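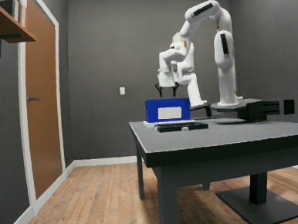 Rendered view: dark gray tabletop, white arms with black strips, one cream-colored joint.

Storgate Color Words

README for the spring release

Welcome, and thank you for stopping by! Storgate Color Words is a small table of the everyday names people give to whites, creams, grays and near-blacks. It started as a personal list kept while repainting a hallway in Valtville, where I found that the shade I called "oatmeal" was "putty" to one neighbor and "plain old beige" to another. The list grew, as lists do, and in May it finally seemed tidy enough to share.

What you get

The main file, names.csv, holds 1,104 rows. Each row is one answer from one person looking at one painted card. There are 62 cards in the set, and 132 people took part, though most of them only had time for a handful of cards before supper. A second file, cards.csv, lists the cards themselves with their lightness and hue readings.

Columns in names.csv

card_id: the number written on the back of the card
person_id: a random number, with no link to a name or address
answer: what the person said, typed exactly as they said it
answer_clean: the same thing in lowercase, with spelling fixed
light: day, lamp or mixed
paints_for_work: yes, no or blank

Please use answer_clean for counting and answer for reading. I'd really encourage you to read some of them, too, because the cleaned column loses a good deal of the fun ("the inside of a mushroom, the kind you get in a box" became "mushroom").

How the names were gathered

Cards were shown one at a time on a white sheet, at arm's length, and people were asked, "What would you call this if you were telling a friend over the phone?" That wording matters quite a bit. An earlier try simply asked for the color, and nearly all the answers came back as "gray." Those early answers are not in the table.

Sessions took place in kitchens, in the back of the Løken paint shop, and for two afternoons at the Sarkinis library branch. Everybody saw the cards in a shuffled order. People could skip a card, and skipped cards leave no row behind.

Things to watch out for

Lamp light pulls the creams toward yellow. If you are comparing creams with each other, please filter on the light column first – I forgot to do this myself in an early chart and spent a whole evening puzzled.

The darkest cards are thin on answers. They came last in the box when the set was first made, and 18 of them were only added to the shuffle partway through. You can still use them, but I wouldn't lean on them very hard.

All the answers are in American English, and they come from one fairly small area. "Greige" turns up a lot, mostly from people who paint for work, and it may be much less common where you live.

The lightness readings in cards.csv were taken with a borrowed handheld meter. Cards 7 and 31 were repainted after they got scuffed, so each has an old reading and a new one. The new one is in the main column, and the old one is in light_old.

License and thanks

You are free to use, change and pass along both files, for school, for work or just for fun. A mention of Storgate Color Words would be kind. If you spot a typo in answer_clean, please send the row number along with your fix, and do check the answer column beforehand, as a few odd spellings (such as "grayge") were left alone on purpose.

Last edited Wed 19 November. Blank cells in paints_for_work now stay blank and are no longer filled in with "no."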